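When Your Arm Picks Air: Tracking Down False Grasps in a Bin Cell

Skill level: you have jogged an arm before and felt bad about it.

Our Bulach cell spent most of June being very confident. It would reach into the bin, close, lift, travel to the drop position, open, and log a successful pick. The log said 891 picks. The second bin had not gained nearly that many objects, and I'd like to say I noticed right away. I noticed at the end of the shift, when I went to write up what I thought was a personal best.

If your cell is doing the same thing, work through the steps below in order. I did them in a different order, which cost me an afternoon and a fingertip seal.

Before you start

Hit the stop, and put the pendant in manual with speed turned down to 5 percent. Your hands are going to be inside the bin with the gripper at some point, and a gripper that believes it is holding something will also believe it should take that something somewhere. Lock out the air or pull the gripper power if your setup lets you. Ours has a Famov controller that holds its last command through a soft stop, so "stopped" on the screen means less than you would like it to.

Step 1. Close the gripper on nothing

Move the arm well above the bin and command a close. Read the width the controller reports. On a healthy gripper this should be at or near zero. Ours read 11 mm with the fingers touching, and the software counted anything wider than 8 as a part. There was the bug, or most of it. Every empty grab looked like a nice, slim object.

Step 2. Find out why the width is off

Check the boring things first. Is a finger bent? Is a bracket screw loose? Did someone swap fingertips and skip the zeroing routine? (Someone did. Someone is writing this page.) Tighten, re-zero, and close on nothing again. Do it several times, with the wrist turned a different way each time, because a cable that pulls on the gripper at one angle can move the reading just enough to fool you.

Step 3. Check the cables while you're there

Jog the wrist slowly through its range with the bin in place and watch every loop. You're looking for anything that snags on the rim, goes tight, or drags across the floor of the bin. Re-route what you find and leave slack at the wrist -- more than looks tidy.

Step 4. Make sure the bin stays put

A bin that creeps a little with every bump turns a good grasp pose into a bad one. Clamp it at the corners, then lean on it. If it moves for you, it will move for the arm. Put tape on the table for reference so you can tell later whether things have wandered.

Step 5. Test with awkward objects

Don't test with identical cubes. Cubes are polite. Use a few shapes that overlap and lean on the wall, and let the arm try for them at low speed.

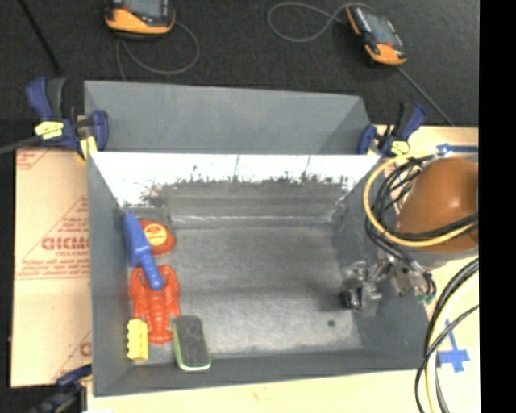

Khalaf: Good list, but I'd add a second check after the lift. We had the same false picks on a Stolthorpe gripper and zeroing fixed it for maybe a week. Now we wait 200 milliseconds at the top and read the width again before the arm is allowed to travel. Also, shiny bin floors gave our depth camera fits, so some of the grabs at nothing were the camera's fault to begin with.

Fair, and I've since added the pause. Put it after the lift and before the travel move, and have a failed check send the arm back to home with the gripper open. Don't let it retry forever. Mine gives up after 5 misses and beeps.

Step 6. Fix the log

Go back and mark the old picks as unverified. Change the success line so it gets written only after the second width check passes, then run a short batch and compare the log to what is sitting in the drop bin. Keep the old file, too. Whoever trained something on it will be asking.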